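# Chapter 13: Small Rotating Display Racks

Retail fixtures are grouped by the way they present goods to the customer. Wall systems present goods along a line. Gondolas present them along two opposed faces. Rotating racks present them around a vertical axis, so that a customer standing in one spot can bring any part of the stock into reach. This chapter covers the smallest members of the third group, the countertop racks used for socks, gloves, scarves, key rings, and carded goods.

Floor-standing racks are treated in Chapter 14. The formulas for tipping moment given there apply to countertop racks as well, but the loads are low enough that a simpler rule will serve in most cases (see Section 13.4).

After working through the chapter, the reader should be able to:

- name the parts of a wire rotating rack and state the load each one carries
- choose a hook length for a given product
- load and unload a rack without shifting its base
- calculate the footprint of a rack, including the space swept by its load

## 13.1 Terms

**Base.** The part in contact with the counter. On wire racks it is usually a ring. A ring has little mass of its own, and its resistance to tipping comes mainly from its diameter.

**Pole.** The vertical member at the center. It carries the full weight of the stock in compression and, when the load is uneven, in bending.

**Tier.** A set of arms fixed to the pole at one height. Racks are described by the number of tiers, counted from the bottom.

**Arm.** A single wire that extends outward from the pole and holds product. Arms on the same tier are normally of equal length.

**Sweep.** The diameter of the circle traced by the outermost point of the loaded rack in one turn. Sweep is always measured with stock in place. A soft product that hangs past the end of the arm adds to it.

In the Riltevik catalog, tiers are counted from the top. Kamath uses the same convention in his tables. Readers who consult either source should convert before comparing figures with those in this book.

## 13.2 Load and Balance

Take a rack with a base ring 200 mm in diameter and an upper tier whose arms reach 205 mm from the pole. The radius of the base is 100 mm, so the ends of the arms lie 105 mm outside the ring. Any item hung at the end of an arm produces a moment about the edge of the base, and only the weight of the rack and of the stock on the other side opposes it.

One knit item on an otherwise bare rack is seldom enough to tip it. The usual failure occurs during restocking, when one side is filled completely before the other is begun. Opposite arms should be loaded in pairs, lower tier first. Figure 13.1 shows a two-tier wire rack with a single fabric item on the right side of the upper tier.

**Figure 13.1** Two-tier wire rack, upper tier loaded on one side.
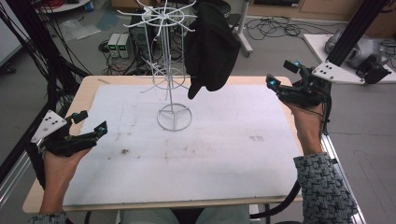 ## 13.3 Choosing Hook Length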